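Caderno de oficina, sala dos brinquedos
5/17/22

Cheguei às oito e meia. A chave da porta do fundo continua a prender na segunda volta, pus grafite e melhorou um pouco. Fica anotado para quem abrir amanhã: puxar a porta para si antes de rodar.

Trabalho do dia: acabar a triagem do lote da Tunside e deixar as mesas arrumadas para começar a sessão de arrumação com os objetos pequenos. O lote veio em quatro caixas de cartão, duas delas já abertas. A guia diz 169 peças. Contei duas vezes e deu 169 nas duas, portanto a guia está certa e a discussão com a Harnska do mês passado era mesmo só sobre o lote anterior.

Separação feita no chão, em cima do lençol velho:

Para usar: 133
Para lavar antes de usar: 22
Para pôr de lado (costuras abertas, pilhas, peças soltas pequenas demais): 14

As 14 postas de lado estão no saco de papel por baixo do lava-loiça, com o nome escrito a marcador. Não deitar fora antes de a Hacer ver. Ela quer ficar com dois bonecos de corda para desmontar e ver a mola.

Lavagem. Os plásticos duros foram todos a água morna com detergente da loiça, sem molho, escova de dentes nas ranhuras. Secaram bem em cima de toalhas. As bolas de pelo são mais chatas. Se se espreme a bola ao centro fica com uma cova que demora horas a sair. O que funcionou foi mergulhar, rolar entre duas toalhas e deixar na grelha ao pé da janela, virando de vez em quando. Duas ficaram com o pelo colado de um lado. Penteei com o garfo de plástico e ficaram aceitáveis. Os peluches foram à máquina dentro da fronha, programa de lã, e levaram a tarde de ontem inteira a secar. Os panos do costume também, mas esses sem fronha.

O pano das mesas. Troquei os dois. Os antigos tinham borboto e agarravam-se a tudo o que tivesse velcro. Os novos são da Praltasen, verde-escuros, mais lisos, e apanham menos reflexo do chão branco. Ficaram com vincos da embalagem. Passei a ferro só o da mesa principal, o outro ficou como veio. O Raimonds acha que se deviam prender por baixo com molas. Experimentei com quatro e o pano ficou esticado de mais num canto, tirei. Talvez com elástico cosido. Fica para julho, quando houver máquina de costura outra vez.

Os cubos. A torre de três está montada com o rosa em baixo, o azul no meio e o amarelo em cima. A Hacer tinha proposto pôr o amarelo em baixo por ser o mais riscado e assim dar menos nas vistas, mas com esta ordem toda a gente já se habituou a dizer "no rosa", "no azul", sem ter de olhar, e não vale a pena mexer. Os furos ficam todos virados para o mesmo lado. Quem puser brinquedos lá dentro, por favor uma coisa de cada vez. Na semana passada enfiaram um peluche e uma bola no mesmo furo e tive de desmontar a torre para os tirar.

Regra provisória para o destino de cada coisa, combinada com o Raimonds antes do almoço:

Amarelo: tudo o que é mole, peluches e figuras de tecido.
Azul: bolas, com ou sem pelo.
Rosa: comida de brincar e tudo o que não entra nos outros dois.

Dúvidas que apareceram logo. A bola transparente com uma figura dentro é bola ou é figura? Decidimos bola. As bolas de pelo com olhos: bola também. Panos: não vão para os cubos, dobram-se em quatro e ficam na mesa, à direita. O Raimonds não concorda com o rosa como cubo do resto, diz que enche depressa e que no fim ninguém encontra nada. Pode ser. Vemos na sexta como correu.

O tabuleiro. Uso o de metal retangular, o mesmo da cozinha de baixo. Experimentei antes o de plástico da Işık, que é mais fundo, mas as paredes altas escondem as peças pequenas e a mão bate na borda. O de metal faz barulho quando se larga lá uma peça dura. Um feltro no fundo resolvia, só que depois os brinquedos não escorregam quando se quer espalhá-los. Deixei sem feltro.

Enchi-o bem, de propósito misturado: um hambúrguer, bolas de pelo verdes e azuis, bolas amarelas, uma bola de basquete pequena cor de laranja, a bola transparente, uma peça de encaixe laranja, um pano azul-claro de textura favo e mais um bocado de tecido branco e rosa amarrotado. O peluche branco também era para este monte. Não alinhei nada. Quando está tudo em filas a arrumação faz-se em três minutos e não se aprende onde estão os problemas.

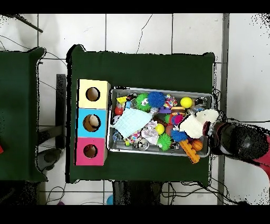

A peça de encaixe laranja é a que mais me incomoda. É comprida, não assenta, e ao mexer no que está ao lado acaba por levantar outra coisa. Tenho duas iguais na gaveta e vou experimentar trocá-la por uma mais curta. Não a tiro de vez porque em casa das pessoas os brinquedos compridos também existem e também ficam por cima dos outros.

O pano azul-claro ocupa muito sítio se ficar aberto. Dobrado ao meio dá para ver o que está por baixo. Apontar isto na folha da parede.

Depois do almoço a Hacer passou com a lista de etiquetas. Precisamos de 125 para as caixas e gavetas desta sala, contando as pequenas da estante. Pediu para não se escrever à mão desta vez. Tudo bem, mas a impressora de etiquetas está sem fita e a fita encomendada não chegou. Até lá fica a fita de pintor com marcador preto, letra de imprensa.

Com o lote de hoje, o inventário geral passa a 1,826 peças (a folha de cálculo é a da Tunside e põe vírgula nos milhares, não corrigir à mão que estraga a fórmula). As 14 de lado ainda estão incluídas. Descontar quando se decidir o que fazer com elas.

Por fazer:

Varrer por baixo das duas mesas. Arrumar os cabos junto à parede antes de passar a esfregona.
Pedir à Praltasen mais um pano verde, igual, para haver um de reserva.
Perguntar ao Raimonds pela chave do armário alto.
Lavar as 6 peças que ficaram do monte dos 22, estão na bacia azul.
Ver se a grelha da janela pode ficar lá durante a noite ou se atrapalha o estore.

Saí às seis e dez. Deixei a bacia tapada com uma toalha.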